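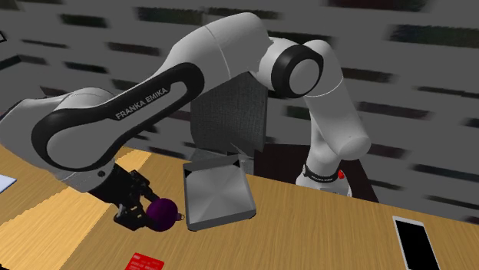

House Rules for the Simulated Table

Ask Gobnait Ó Dálaigh what makes a fair test for a robot arm and she'll put the kettle on first, so you know you're in for a good long answer (and a good one it is!). She has spent the better part of her working life at Jokenis writing the rules other people test by, and her current favorite subject is clutter.

For years, she says, simulated tables were far too tidy. You'd get one object, one tray and a bare surface, and then everyone wondered why the real kitchen was such a shock. The Jokenis guide now asks for things that have nothing to do with the task, like a phone lying near the edge or a red card in the foreground, and it wants patches of strong light across the wood as well.

Then there's the target itself. A round, dark purple ornament with a little hanging loop is a lovely, awkward thing to grip, and the guide says the loop has to point a different way from one trial to the next. Every arm gets 50 trials, and all of them go in the report, even the embarrassing ones.

Mervyn Hollis, who runs the test bench at Lambrechts, grumbled about that last part when the draft reached him in June. He has since published 19 failures in a row, and he tells the story at dinner.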